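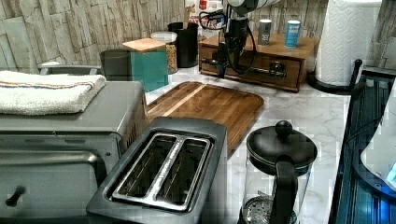 Tolera Fikre wants to know why I don't just write a script for the drawer if it's always the same drawer. Fair question! And I've got a free Tuesday night, so it gets a whole thread.

It's never the same drawer. I mean, it IS, it's got one long metal pull on the front and it hasn't moved house. But the organizer gets shoved a little to the left, or the teal box gets put back at an angle, and a scripted motion closes its fingers on air. I did scripts for most of a year. Never again.

So I show it instead. Two ways of doing that, and people mix them up all the time.

Way one: by hand. You put the arm in its floppy mode, grab it by the wrist and walk it through the motion like you're teaching a kid to bowl. Feels great. You can tell right away when a joint doesn't want to go where you want it.

Way two: remote. I sit at the table with a small leader arm (mine's a Larow, secondhand, one sticky elbow) and the big one copies whatever I do. No pushing on the real arm, so your own hands stay out of the camera view. That matters a lot if the robot's going to learn from the video later, because you won't be standing there when it's on its own.

The drawer is all remote. I tried it by hand first and my forearm was in every single clip, right across the pull. Deleted the lot.

Somebody in the Brausch forum, sorry, BRUSACH forum (I type it wrong every time) told me to clear the counter before recording. I did that for the first batch. Beautiful clean counter! Then the toaster came back and the policy acted like it had never seen a kitchen in its life. Which, okay, it hadn't.

Now everything stays out. Toaster oven with the towel on it, French press, granola jar, paper towels, the works. I shuffle a few things between takes and leave the rest alone.

The shuffling is boring and I'm bad at it. I thought I was being random and then I looked back through a set and I'd put the cutting board in the same two spots over and over. So now I roll a die. Very scientific.

Numbers, for those who asked: 90 demos of just the pull. Reach down, get the fingers around the bar, draw it toward me, let go, back up. I'd tell you how long one takes but it depends a lot on whether I've had dinner.

The letting go is the hard part, by the way. When you're driving remotely you don't feel the bar. You open the fingers, you think you're clear, you lift, and the whole organizer comes along for the ride with two canisters on top of it. Ask me how I learned to pause for a beat before lifting.

And the robot learns the pause! It copies everything, including the stuff you didn't mean. I have a habit of drifting a bit right before I commit to a grasp, like a golfer waggling. Guess who waggles now.

Question from the replies: do you keep the bad ones? Some. If I miss the pull, notice, back off and get it on the second go, I keep it, since I want it to know what to do after a miss. If I knock something over, it goes in the bin. If I sneeze, bin.

Another one: is force feedback worth the money? I borrowed a Memon leader that pushes back on your hand and yes, for drawers, wow. You feel the bar touch. For picking up a cup I couldn't tell you the difference. I gave it back and sulked.

I label in Fluvum, one line of plain text per demo, "open the drawer." My early ones say "open drawer," "pull drawer open," and in one case "drawer!!" Please pick a wording on day one. I spent an evening fixing those.

How's it doing? With the organizer where I usually keep it, pretty good. Push it back against the wall at a slant and it goes for the corner of the drawer front and just sort of pets it. I think I need way more slanted starts, and lower wrist angles, too. My wrist always comes in from straight above out of laziness.

So that's this week: slanted starts, one after another, with a podcast on. Closing the drawer is a separate set and I haven't recorded a single one, so for now it opens the thing, and I get up and shut it.

If anyone has a trick for the sticky elbow on the older Larow leaders, my replies are open. I've tried tightening it and I've tried loosening it.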